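Print this page | E-mail this page

Chapter 4
When a Machine Joins the Kitchen

Before you read this chapter, think of one small task that you do at work every day without thinking. Maybe you fold a box, or you wipe a counter. Try to write down each movement of your hands. Most students stop after a few lines, as the hands know more than the person can say. In this chapter we study what happens to such tasks, and to the people who do them, when a part of the work is given to a robot.

Our main case is Calero, a company which prepares fruit and cold lunches for offices. It had 27 workers in the preparation room when the manager, In-ho Maeng, decided to try automation. He did not begin with the whole line. He began with a cutting board, a banana and a knife in a stand.

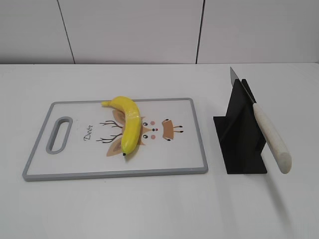 Mr. Maeng asked the workers to describe the preparation of fruit in their own words. He received 50 short notes. Many of them were about things that the written procedure of the company did not mention at all, for example how to judge if the fruit is too soft, or on which side the tools should be for a person who is left-handed. The engineers from Evanik, who programmed the robot, told him later that these notes helped them more than the procedure did.

4.1 Tasks and jobs

It is important to separate two words. A task is one piece of work with a beginning and an end. A job is a group of tasks which belongs to one person. Automation usually takes tasks, and the job that remains has a different shape. At Calero, three workers moved from cutting to checking. Their hands were less tired in the evening, but two of them said that the day became longer and more quiet. They also missed the talk across the table.

The pay was another question. Checking was a new job and it had no place in the old pay table. The workers asked for a higher grade, and the discussion continued until March. We return to it in section 4.3.

For a robot, the place of each object matters a lot. A person who finds the board a little to the right will simply reach a little more to the right. A robot has to find the board first, and then it must decide how its fingers will come to the object.

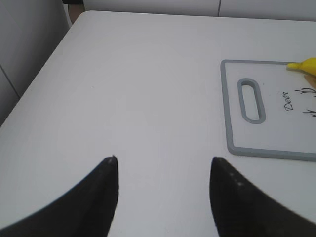 4.2 Who teaches the machine?

In many workplaces the robot learns from the same people whose tasks it will take. This can be a difficult feeling, and managers should speak about it openly. At Calero the teaching hours were paid as normal hours, and each worker was free to refuse.

Key terms: task, job, pay grade, teaching hours

Related chapters
Chapter 3: The Warehouse at Malabanan
Chapter 5: Shift Plans and Rest Time
Chapter 6: Safety Talks Before the First Day

Contact | Copyright Ridix Learning | Back to top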